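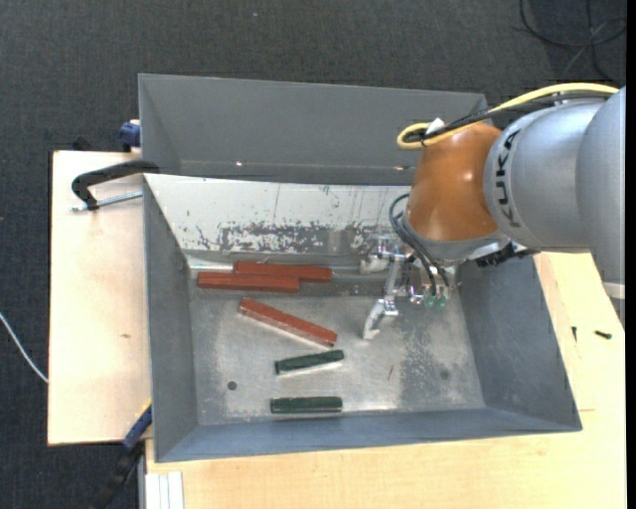 **Bin picking** is the job of reaching into a container of parts and taking them out one at a time. I've been adding to this entry on and off for years, and the question people bring to it hasn't changed much: can a machine do this yet, or do I still need a person standing there?

My answer is "often, for some parts." Bars and blocks are the friendly end of it. They have flat sides, they don't bend, and a two-color mix like red and green is easy to sort once the camera can tell the colors apart. Trouble starts when bars lie touching, side by side, and the software reads two of them as one long thing. A bar snug against a wall is bad too - the fingers need room on both sides, and a steel bin won't budge to give it to them.

## Shiny bins

Bare metal throws reflections, and a depth camera can take a reflection for a part (I once watched an arm go after a bright streak again and again, very sure of itself). Scuffs help a little. Some shops paint the inside of the bin, and I'm all for it!

## The Clitine trial

The best numbers I have come from Maricica Zamfir, who ran a sorting cell at the Clitine plant one November. Her crew logged 765 picks from mixed bins. Of those, 348 went through on the first try with bars touching, and over 200 more with bars lying free. The rest needed a second go or a hand from the operator. She told me the last bar in a corner ate up more time than all the others in the bin, which matches what I've seen at Leinonen.

## At home

Household versions are further behind. Kasix showed a drawer-clearing arm that could manage 20 spoons before it got stuck, and Citon has been promising a toy-box sorter for a while now. Toys are a nightmare - soft, tangled, every shape going. I'd let an arm sort my bars today, but I'm still picking up my own living room.

## See also

- Grippers
- Depth cameras
- Kitting
- Machine tending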